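Tray setting

Tray setting is the laying out of a meal for one person on a serving tray. It is common in hospitals, aged care and home kitchens. The plate usually goes on one side with the bowl on top, the napkin goes on the other, and the cup stands near the far rim – clear of the diner's sleeve.

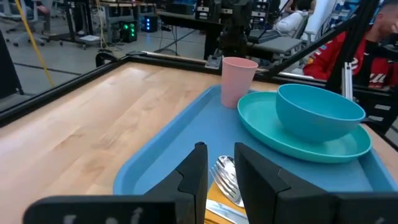
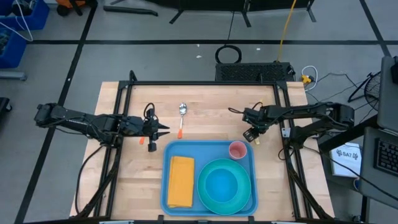 A blue tray with a yellow napkin, teal plate, bowl and pink cup

Cutlery is normally laid on the napkin, fork and knife first and the spoon after. Plastic tableware is favoured for its low weight, and strong colours help diners tell one piece from another. Trays with raised rims catch small spills.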